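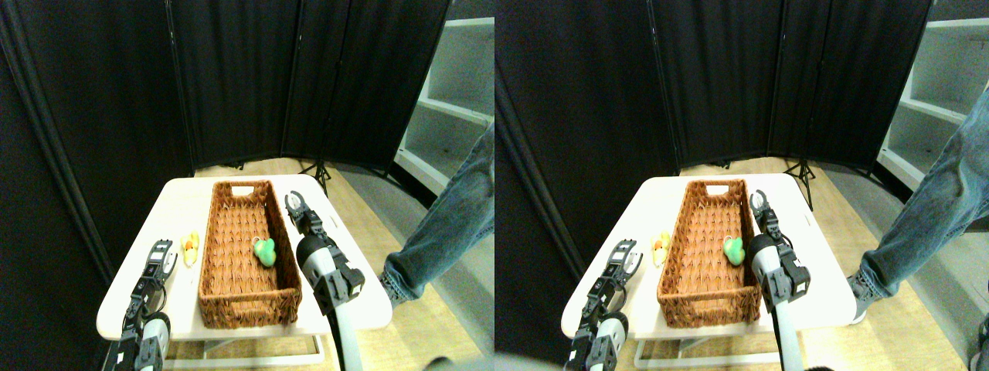 Parents at the Jindwood play center had asked since November why the bath toys kept turning up in the block bins, and one of them wrote on the feedback sheet that a single open basket per table would do more good than another set of labels. The center has now taken up that suggestion. Under the new arrangement, small rubber toys go into a long woven basket with a rolled rim and a cutout handle at the end, one basket to a table.

The change was announced on 01/02/2020 and applies to all 25 play tables in the main hall. It replaces the lidded plastic tubs bought when the center opened. Those tubs stacked well but had two faults, according to the notice sent to members: the lids were too stiff for children under four, and toys put away after water play did not dry.

Wicker lets air through on all sides, the notice says. Toys still have to be squeezed out and wiped before they go in. Staff will lift the baskets off the tables at closing and set them on open shelving overnight.

The baskets come from Betancur, a supplier of storage goods to schools and day care centers. They are sold as one size only. The center placed its order after a trial on 4 tables, during which staff kept a log of toys found in the wrong place at the end of the day. The log was not published. The notice states only that the result "supported the purchase."

Toys covered by the rule are those that are soft, molded in one piece and small enough for a child to hold in one hand – ducks, frogs, play fruit and similar items. Anything with a battery, a cord or a detachable part stays in the closed cabinet. The stock list drawn up for the changeover runs to 603 rubber toys, including those held back as spares. Toys with splits or dark spots around the squeaker hole were taken out before the list was made.

Each table will start the day with a mixed set. Sorting by color was considered and dropped, as it added time at cleanup and children undid it within the hour. The only sorting left is by material: rubber in the basket, wood and cloth in the bins under the window.

Cleaning is set at once a week for the baskets. They are to be shaken out, brushed along the weave and wiped with a damp cloth, then left to air. They should not be soaked. The rim needs the most attention, as sand collects under the outer strands. Any basket with a broken strand is to be pulled from use and tagged for repair.

The cost of the change, including brushes and tags, came to 800 dollars and was paid from the regular supply budget. Membership fees are not affected.

A second site, at Cirside, will keep its plastic tubs for now. Its tables are narrower and the basket would leave little room to play. Trevel, which runs both sites, says a shorter basket is being looked at for Cirside – no order has been placed.

Old tubs in good condition can be picked up at the Jindwood front desk during opening hours. Lids are kept separately and should be asked for.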